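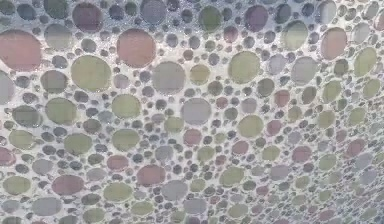
**기계가 집안일이나 작업장 잡일을 맡을 수 있게 됐나?**

몇 가지는 맡길 수 있지만, 대부분은 아직 사람이 옆에 있어야 한다. 바닥 청소처럼 범위가 정해진 일은 오래전부터 기계가 한다. 빨래 개기, 식기 정리, 작업대 닦기처럼 물건의 모양과 놓인 자리가 매번 달라지는 일은 사정이 다르다.

Bandby 작업장에서는 2월부터 부품 분류와 표면 닦기를 로봇 팔에 맡겨 보고 있다. 담당은 Damir Yordanov와 Gisela Durán이다. 분류는 크기가 고른 부품만 넣었을 때 무난했다. 크고 작은 것이 섞이면 작은 부품이 큰 부품 밑에 깔리고, 팔은 그 앞에서 멈춘다. 이럴 때는 사람이 손으로 한 번 헤쳐 준 다음 다시 돌린다.

한 묶음은 부품 119개다. Yordanov가 손으로 하면 25분 안쪽에 끝나는데, 로봇 팔로는 약 60분이 걸린다. 대신 점심시간에도 돌릴 수 있어서 오후 조가 바로 조립에 들어가는 날이 생겼다. 멈춤 알림은 작업반장 전화로 간다. 알림이 잦은 날에는 그냥 꺼 두고 손으로 한다.

표면 닦기는 더 까다롭다. 평평한 판은 정해진 경로대로 밀면 되지만 홈이나 구멍이 많은 판에서는 걸레 끝이 걸린다. 힘을 줄이면 먼지가 남고 늘리면 판이 밀린다. Durán은 고정 틀을 바꾸고 나서 판이 밀리는 문제는 줄었다고 했다. 홈 안쪽은 지금도 솔로 마무리한다.

실제 장비를 붙이기 전에 시뮬레이션도 돌린다. Clovurton 과제에서는 표면 무늬와 색을 바꿔 가며 2000회를 연습시켰다. 화면 속 성적은 좋았고, 작업대에 올렸더니 성적이 떨어졌다. Radomir Popescu는 빛 반사와 걸레의 마찰을 원인으로 보고 있으며, 조명을 바꿔 가며 다시 재는 중이다.

가정 쪽은 Lalel에서 소식을 보내왔다. 직원 두 사람의 집에서 수건 개기를 시켜 봤다고 한다. 같은 크기의 수건은 갰고, 양말과 티셔츠가 섞인 빨래 더미는 손도 못 댔다. Osian Harries의 메모에는 "수건만 따로 골라 주는 일은 여전히 내가 한다"고 적혀 있다. 설거지는 그릇이 깨질까 봐 시도하지 않았다.

당장 도입을 생각하는 작업장이라면 물건 종류가 적고 자리가 고정된 공정부터 보는 편이 낫다. 시험할 때는 작업 시간과 함께 사람이 끼어든 횟수도 적어 두기 바란다. Bandby에서 쓰는 기록 양식은 Rongrong Tang에게 요청하면 받을 수 있다.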